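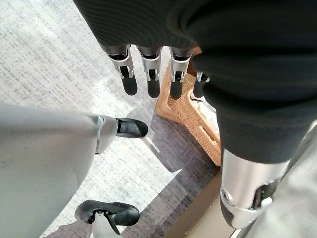 Photo: Rivberg / Mar 12, 2025

Boris Ondrejka has made beds for a living for 29 years, the last 6 of them at the Fenstead, and he is quite happy to tell you over a pot of tea that he didn't want a robot anywhere near his linen.

"I said to them, you will have it folding pillowcases until Christmas," he laughs. "And it was slow, oh, it was terribly slow! But I went home in May and my shoulder wasn't aching, and I thought, well, Boris, perhaps be a bit polite to it."

The idea, as he explains it (with a good deal of waving of the teaspoon), is that the machine takes on the picking up and sorting of cloths while the housekeepers get on with the room itself.

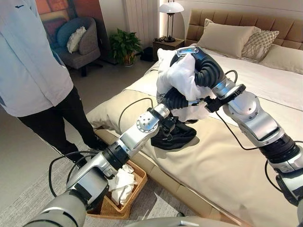
Black and white cloths are picked up from the bed, with the basket on the carpet.

Have any jobs gone? He shakes his head, though he says people did worry, and that 3 of his team asked to move to the sister hotel in Florkby before they had seen it working. Two have come back.

"What I miss is the talking," he says. "You used to do a bed in pairs, you know, and you heard all about somebody's daughter's wedding. Now I have to go and find them at lunch."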